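Sobre a Addo

Começámos numa garagem em Udley, com uma máquina de costura emprestada e uma teimosia enorme: feltro bom não devia acabar no lixo. Hoje a Addo é uma oficina-escola de feltro e lã, com cursos para quem nunca pegou numa agulha e para quem já faz disto profissão. Recebemos 1.000 alunos por ano e continuamos a gostar de cada primeira aula como se fosse a nossa!

Trabalhamos sobretudo com lã de rebanhos da zona de Prundach. Chega-nos em bruto, cheia de palha (e de cheiro, convenhamos), e passa por lavagem, cardação e tingimento aqui mesmo. 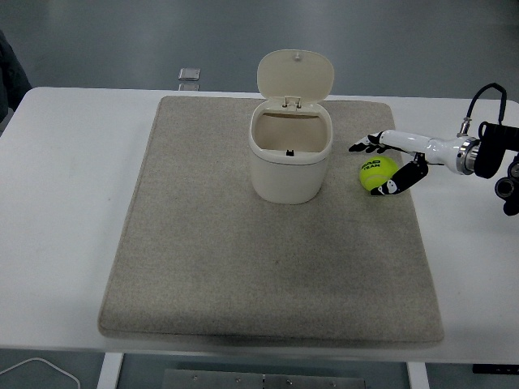 A cardação é a parte preferida de muita gente. Há qualquer coisa de hipnótico em ver as fibras a alinhar, e quem vem só experimentar uma manhã acaba muitas vezes por se inscrever no curso completo, que tem 80 horas e junta feltragem molhada, feltragem com agulha e acabamentos.

A nossa biblioteca de amostras já vai em 3,000 peças, todas etiquetadas com a origem da lã e a receita da cor. Está aberta a alunos, antigos alunos e curiosos, basta avisar antes. Foi dela que nasceu a Hinidance, a nossa linha de tapetes e bases de mesa, feita em séries de 100 e sempre com os restos dos cursos. 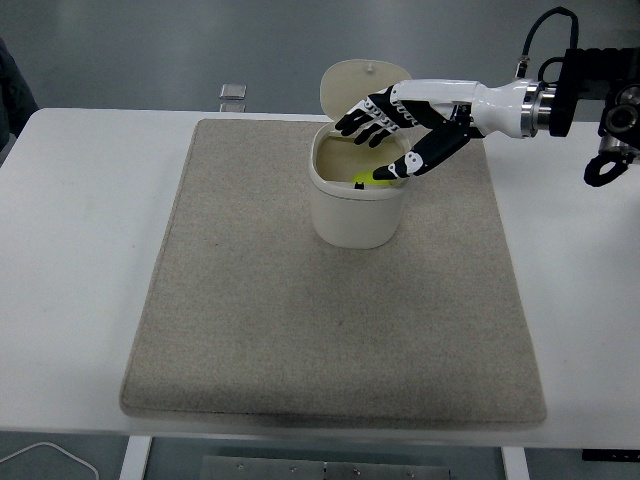

As cores são outra paixão da casa. Tingimos em panelas pequenas, anotamos tudo e repetimos até acertar, e mesmo assim o mesmo banho dá resultados diferentes em duas lãs diferentes. Adoramos os beges salpicados e os cinzentos de areia, que ficam bem com quase tudo, mas também perdemos a cabeça por um verde-amarelado vivo como o que espreita de dentro do balde creme, que salta à vista ao lado de um feltro tão discreto.

Em agosto a oficina funciona só de manhã e os cursos longos regressam logo a seguir. Se passar por Udley, toque à campainha e entre, temos sempre lã para mostrar!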